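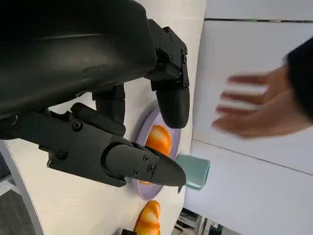 The lavender plate and teal cup on the white tabletop at Mostesska.

Pumpkin season has started early on Carbone Street, and I'm not complaining! Mostesska, the kitchen and tableware store across from the bus station, is bringing back its fall table evenings this September, and sign-up opened this morning. I walked over before lunch to find out what's new, and I was there a lot longer than I meant to be (I also came home with a butter dish, but that's between me and my credit card).

The evenings cost $31 a person, up a little from last year, and the price covers tea, cake and the use of everything on the shelves while you're there. Classes start at 6:30 p.m. and there are four of them this time. Last fall there were only two, both sold out, and I know people in Drokdale who are still sore about it.

Rosario Martinelli, who owns the store, told me the idea this year is to keep things small. She wants people to quit thinking they need a table for twelve with candles down the middle.

"Most of my customers eat at a kitchen counter," she said. "I want them to have something nice on it on a plain old weeknight. One plate, one cup, something orange. You can do that before the pasta boils." 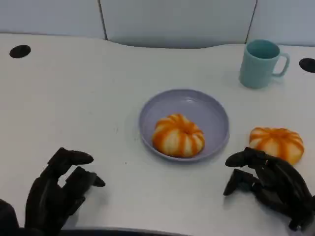 The colors are where I got talked around. I've always been a brown-and-rust person in the fall, and Martinelli wants none of that - she's pairing orange with cool shades and leaving the cloth off completely. I had my doubts, but a little toy pumpkin with orange and cream stripes looks great sitting on that pale lavender-gray plate, and the light teal mug off to the right keeps it from feeling like Halloween. The second pumpkin just goes straight on the table. I'd have stuffed six more things in there, plus a garland, and I'd have been wrong.

She does have rules. Nothing tall enough to block a face, nothing scented near food, and no glitter anywhere in her store, ever. She was very firm about the glitter. 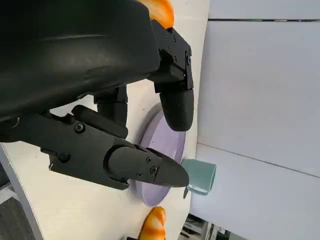 There's also a swap shelf starting this fall, and I think it could end up being the more popular half of the whole thing. You bring in a plate or a mug you're tired of, clean and without chips, and take home one that somebody else left. Martinelli tried it for a month in the spring and 363 pieces changed hands, including most of a set of Arnamex soup bowls that I would have loved to get to first.

The swap shelf is free and you don't have to take a class to use it. The classes are capped at 35 people for the season, so if you want in, stop by the counter. They aren't taking names over the phone. Parking behind the store is free after 6 p.m.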